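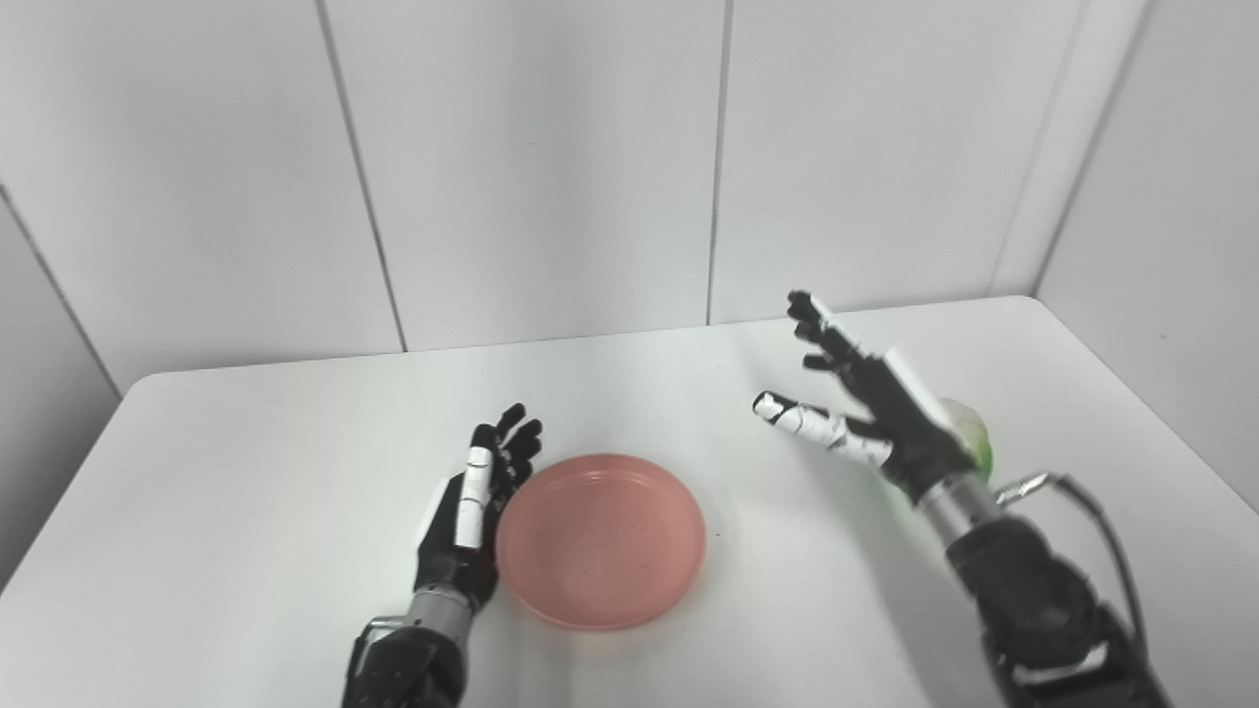 Pink plate on a white table.

So I finally got to the Priseo open day in Grelwood! If you've read this blog for a while you know I've been using their sulfur cream on my chin for ages, and I've wanted to see where it gets made ever since. The doors opened at 10 a.m. and I was there at twenty to, clutching a coffee I then had to leave at the front desk (no drinks past the hairnet station, fair enough).

Our guide was Omid Moradi, who works on the face wash line and was very patient with me. I asked him straight out whether I should be using the wash twice a day. He said he makes the stuff and I should ask a dermatologist, but that most of the complaint letters they get are from people who scrub too hard. Guilty.

The mixing room was my favorite part – big steel tanks, a smell like a pool and a lemon had a baby, and a whiteboard with the day's batch on it: 1,673 tubes. Each batch gets stirred for 90 minutes and then sits overnight before filling. We got to try 3 versions of a new gel on the backs of our hands. The thick one pilled up under my sleeve, the thin one I loved, and I've already forgotten the other.

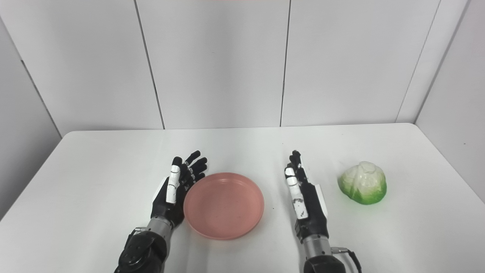

Two black robotic hands, one on each side of the plate.

After lunch there was a talk on adult acne by a woman from Awwad, the company that supplies their zinc. It was a bit long, but I did learn that I've been putting my moisturizer on before my spot cream for five years. Oops.

The gift shop was cash only, so bring some if you go. I came home with two bars of the Fuleck soap and a sample of the thin gel, and I'm trying the gel on my left cheek first. They run another open day in December – parking is behind the building, and the sign for it is tiny.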